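Arm goes limp partway through a pick, gripper drops everything

Latifa Sqalli
Hi all! I'm having the best time with my little desktop arm, sorting plush fruit onto a plate, but it keeps dying on me. It reaches over, closes on the toy, and then the elbow sags and the whole thing folds onto the table. Happened on run 87 last night, and again this morning on run 110. The Helmy log just says "joint 3 lost." Any ideas?

Plundbridge
power supply. always the power supply

Detlef Kröger
Great little project! I'd look at the gripper wires first – mine went the same way in May. If the loop is too short it tugs on the plug each time the wrist turns, and one bad contact can take out the other servos on the chain. Push every plug home, leave a generous loop, then run it slowly with a hand near the switch. Mine has done 290 picks since!

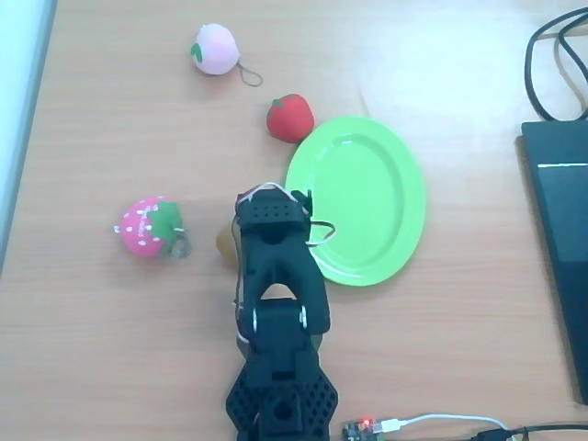 Latifa Sqalli
Should I cut the power as soon as it sags, or let the program finish?

Detlef Kröger
Cut it right away. A stalled servo heats up fast, and the joint can jump when the signal comes back, so keep your fingers clear too.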